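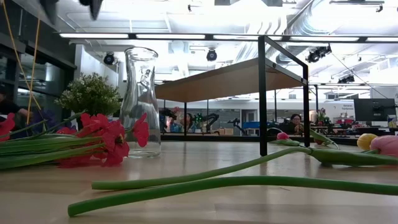

Fig. 2. Glass carafe with red flowers and a green potted shrub.

Section 2: Fitting and pairing the Posell chest strap

Read this section before your first training session. You will need the strap, the sensor pod and a phone with the Riler app installed.

Fitting the strap

1. Unclip the pod from the strap.
2. Wet the two ribbed pads on the inside of the strap with plain water.
3. Put the strap around your chest, just below the chest muscles, and fasten the hook on the left side.
4. Adjust the slider until the strap is snug. You should be able to take a full breath without it pinching or slipping.
5. Snap the pod onto the front with the logo upright. A green light blinks twice.

Note: Do not use hand cream or body lotion on the pads. Electrode gel is fine, but rinse it off the same day.

Pairing

6. Open the app and tap Sensors, then Add.
7. Select the strap from the list. If more than one appears, match the last four characters to the code on the back of the pod.
8. Stand still for 16 seconds while the app takes a first reading.
9. Enter your age and resting heart rate. The app uses these to set your training zones.

Caution: Stop exercising and remove the strap if you feel dizzy or have chest pain. If you have a pacemaker or other implanted device, ask your doctor before using the strap.
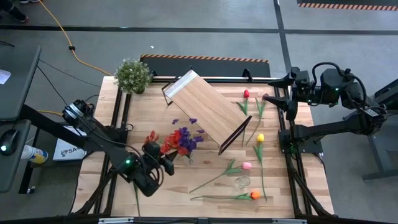

Why does my heart rate jump around during the first few minutes of a run?
The pads are usually too dry. Wet them again and tighten the strap by one notch. A loose synthetic shirt can also cause static in cold weather, so try a closer-fitting one.

After use

10. Unclip the pod and wipe it dry.
11. Rinse the strap in lukewarm water and hang it up. Do not wring or iron it.

Battery replacement is covered in Section 3.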